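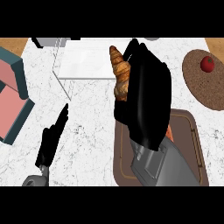
Gronero Stone Sealer, one-quart bottle: long-term review

Gronero sells this as a penetrating sealer for marble, limestone and travertine. It is a solvent-based product, it goes on with a cloth, and the label claims three years of protection on indoor counters. I bought two bottles at the regular price and used them on a honed marble kitchen counter and on a polished vanity top in the upstairs bathroom. Both had been sealed once by the installer, with a product I was not able to identify.

Application

The instructions call for a clean surface that has been left dry for 24 hours. I cleaned with a neutral stone soap, rinsed twice and left the kitchen counter overnight. The sealer pours thin, and it is easy to put down too much. A folded microfiber cloth gave a more even coat than the foam pad supplied in the box, which began to shed along one edge before I reached the sink.

Dwell time is given as 10 to 15 minutes. At 15 minutes the honed stone had taken up nearly all of it. The polished vanity had not, and the excess had started to turn tacky. Buffing it off took some effort and left a faint haze near the faucet. A second pass with fresh sealer, wiped after two minutes, softened the haze and let me remove it. On polished stone I would stop at eight minutes.

The smell is strong. With two windows open and the range hood running it was still noticeable at breakfast. The one-quart bottle is rated for 121 square feet. I got less than that on the honed counter with two coats, and a bit more on the vanity with one.

Stain tests

I tested on an offcut left over from the installation, half of it sealed and half bare, with two coats on the sealed side and a cure of 48 hours. Each spot was covered with a jar lid to slow evaporation.

Olive oil, 12 hours: dark ring on the bare side, no visible mark on the sealed side.
Black coffee, 4 hours: light tan stain on the bare side, very faint shadow on the sealed side that came out with a baking soda poultice.
Red wine, 4 hours: stain on the bare side. No color on the sealed side, but a dull spot.
Lemon juice, 5 minutes: dull spot on both sides, equal in size and depth.

The last two results are what to expect. Acid reacts with the calcite in the stone, and a penetrating sealer does not form a film that would stop it. The Gronero leaflet does mention this, in small type on the back panel. The front of the box says "full protection," and I think that wording should be changed.

Wear

The kitchen counter was sealed in September and gets daily use. I check it with a water drop left for ten minutes. After 27 weeks the drop still beaded everywhere except beside the sink, where it left a dark patch that dried out within the hour. I recoated that area only, and the join does not show on honed stone. The vanity has not needed anything so far.

Compared with Ondano

Ondano's water-based sealer costs less and has almost no odor. On the same offcut it matched Gronero on coffee and did worse on oil, with a visible ring at 12 hours. It is also more forgiving on polished stone and wipes off without haze. For a bathroom I would buy the Ondano. For a kitchen where oil is the main problem, I would stay with Gronero and put up with the smell.

Packaging

The child-resistant cap on my second bottle did not seat properly and leaked in the cabinet. Solange Leclerc at Gronero customer service replaced it without asking for a receipt. The replacement had the same cap and has not leaked.

Rating: 4 out of 5 for honed stone, 3 out of 5 for polished.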